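Folding on the mattress

March 20, 2021

My mother folded everything on her knees. She sat on the low chair in the kitchen, took one shirt from the basket, and made it flat on her lap with both hands. I never learned to do it like this. My knees are not wide enough, or I have no patience, and for many years my shirts went into the drawer as small balls.

Since we moved to this place I fold on the mattress in the laundry room. I should explain the laundry room, for the readers who come here only for the soup recipes. It is the biggest room we have. The person who built the house perhaps wanted it for a bedroom, but the water pipes are there, so the washing is there too. When my cousin stayed with us last May we bought a mattress for 175 dollars from a store called Ilberg, and after she went home it stayed. We have no other place for it. So now it is the guest bed two times in a year, and in all the other weeks it is my folding table.

I want to write down how I do it, because my friend Flor Ticona asked me on the phone and I explained it badly.

First, a clean sheet on the mattress. I use an old white one which is already too thin for sleeping. On white I can see if there is still a stain on the shirt, and then it goes back to the machine before I waste my time on it. I pull the sheet only a little. In the first weeks I tried to make it perfectly smooth, like in a hotel, and this took longer than the folding.

Then I put down one piece. Only one! My big mistake in the beginning was to empty the whole basket on the bed. It looked like a mountain and I walked away from it, and in the evening everything had lines that only the iron could take out. Now the basket stays on the floor and the bed stays almost free.

For a T-shirt I put the front side down, with the neck away from me. I move my flat hand from the middle to the outside, one time left and one time right. After this I bring one side to the middle with the sleeve turned back, then the other side, and it becomes a long rectangle. I fold this from the bottom in half, and then in half again. If the shirt is thick, I fold the second time in three parts, so that it can stand by itself in the drawer. Thin shirts do not stand, whatever the people in the videos say. Mine lie down after one day, and I let them.

Blue things I do at the end. This is not a rule from anybody, it is only my habit. My husband has many blue shirts, almost the same blue, and he has opinions about which one is for the garden and which one is for visiting. I cannot see the difference. I make one pile and he divides it himself -- I think this is fair.

Flor says that a bed is too low for this work and that my back will complain. She is partly right. When there is much to fold I kneel on a small cushion, and then the height is good. She does it on her dining table, but then she must be finished before dinner, and I do not like to work with a clock. On a mattress I can leave a shirt half done, go to look at the rice, and come back.

There is one more thing that I like, and it is the corner of the mattress. It is soft and round, and trousers can hang over it with the legs down while I do the small pieces. A table has a hard edge and it leaves a mark. With trousers I do almost nothing: legs together, one fold at the knee, one more, finished. Socks I do sitting down, with the radio. Bed sheets I still cannot do alone. I have watched how to do the one with elastic corners many times, and I always end with something like a big bread.

I wanted to write also about the drawers, but I am not finished with them. Two are in order and the third one I prefer to keep closed for now. Flor, if you read this, please send me the measurements of your boxes, and tell me if you bought them or made them from cardboard.
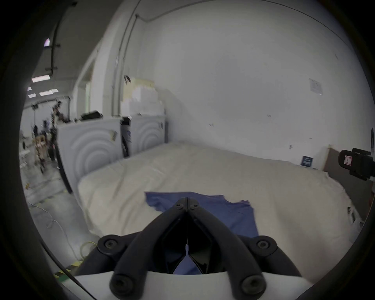
A blue one on the white sheet, with the washing machines behind.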